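Zaltbridge should stop charging people to get rid of old computers

13 September 2018

Since the spring, anyone in Zaltbridge who brings a dead computer to the Troletti Road depot has had to pay $2 at the gate. It is a small sum. It is also a bad idea, and the city council should drop it when the budget comes up in November.

The fee brought in $1,808 in its first months. That would not cover one decent repair to the depot fence. Meanwhile the parking lot behind the old Cele building has become a place to leave monitors and printers at night, and the city sends a truck to clear it.

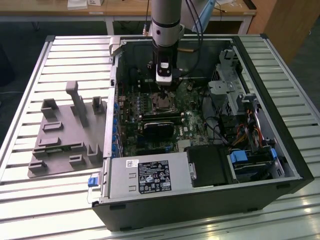
Who ends up paying when a computer is dumped?

The taxpayer does, through the cleanup crew, the truck and the landfill charge. Mekamberg, on the other side of the river, takes old machines free of charge and sells the usable parts to repair shops.

Supporters of the fee say people should pay for what they throw out. I agree in principle, but we already do, every year, on the property tax bill. Charging again at the gate punishes the people who bothered to make the drive – and they are the ones we want to keep.

If the council needs the money, it could charge businesses that bring in more than 100 items a year. Households should be waved through.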